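Home | About | Crafts | Days Out | Reviews | Contact

Leaf printing on old pillowcases

Thursday, September 23, 2021

We finally got round to the leaf printing I kept putting off all through August. The plan was to do it on paper, but I found a stack of plain cotton pillowcases when I cleared out the hall closet and it seemed a better use for them than rags. My two are five and eight, and both managed it with a bit of help.

We collected the leaves on the path behind the library in Grakurstead. Maple and oak worked best. Anything waxy, like holly or magnolia, didn't hold the paint and just slid around. If you pick them the day before, press them overnight under a heavy book so they lie flat. Leaves that had already gone crisp broke up as soon as we put a roller on them, so go for ones that still bend.

For paint we used the Pesent fabric set, which I bought with my own money. It has six small pots and the yellow is weak, so we ended up mixing it with a little orange. The younger one wanted purple leaves and got purple leaves.
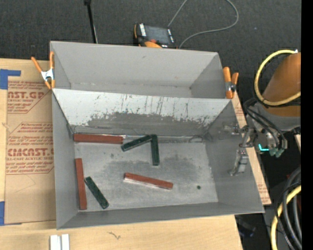 Wash the pillowcases first without softener and iron them. Slide a piece of cardboard inside each one before you start or the paint will go straight through to the back. I forgot on the first one. It now has a print on both sides, with the second one very faint, and I quite like it.

Brush the paint onto the underside of the leaf where the veins stick out. A thin coat is enough. Lay it paint side down, put a sheet of scrap paper over it and press all over with your hand or a small roller. Then lift the leaf by the stem. You can get two or three prints from one coat, each a bit paler than the last.

My eight-year-old planned hers out and did a border. My five-year-old did one enormous pile of leaves in the corner and said it was finished. We did four pillowcases in all and the whole thing took us 50 minutes, not counting clearing up - the clearing up was another matter, as there was green paint on the faucet, the door handle and one sock.

Leave them flat to dry overnight. The label said to iron on the back to set the color, so I did that the next morning with a dish towel over the top. One has been through the wash since then and it came out fine, apart from the orange, which faded a little.

I'd like to try ferns next if I can find some that aren't too big. There is also half a bag of leaves left over on the porch, and I think those will go into a collage with glue and some brown paper. If anyone has used a different brand of fabric paint with a decent yellow, let me know.

Comments

Saadet Keskin: We did this on tote bags for the teachers last year. Ferns work well but tape the stem down first or they curl up while you're painting them.

Mom of three: Would regular acrylic do? I have loads of it and don't want to buy more paint.

Jo: I've used acrylic with a fabric medium mixed in and it washed OK. Without the medium it goes stiff.

Mom of three: Thanks Jo, will try that this weekend.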